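README: Condamance kitchen set, second release

What you get: 474 simulated episodes of a robot arm in a home-style kitchen, made at Plesitz to plan the automation of our serving pantry. There are 21 task types, mostly moving small items on a counter and working near appliances. 406 episodes are marked complete. The rest are kept in the folder called partial and should stay out of any success rate.

Why it exists

Management wanted to know how much of the pantry shift an arm could take over. The slides from March said most of it. I maintain the data and I don't think it supports that. An episode counts as complete when the object ends up inside the target zone. It says nothing about how long a person would have stood there waiting for it.

What it leaves out

No people. Our pantry has two or three staff in it at any hour, reaching past each other. Nothing in the set tests that.
No spills, no wet counters, no broken cups.
No restocking or cleaning up after the task. Dewanti Kusuma logged her own shifts for comparison, and those two jobs took up most of her morning.

What changes for staff

The plan calls the new role "cell attendant." Benvinda Esteves tried it during the bench trial and described it as her old job with a tablet added — she still wiped and refilled, and now she also cleared faults. The pay grade was the same. Retno Liem has asked for the duties in writing before anyone signs. I would wait for that too.

Files

episodes/ joint states and camera views
tasks.csv one row per task type
partial/ unfinished runs, with the reason if one was recorded
notes.txt corrections since the first release

Known problems

Grip force is a guess by Kornél Major and was never matched to a real gripper. Object weights come from a lookup table. Lighting barely varies, so expect trouble under our real ceiling lamps.

Arm over the marble counter, two views: 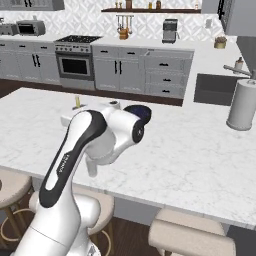
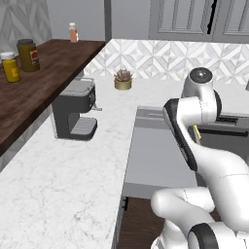 Plesitz, June 2026

Corrections go to Yoga Lau. Please don't quote the completion rate in a staffing proposal without the "What it leaves out" section attached.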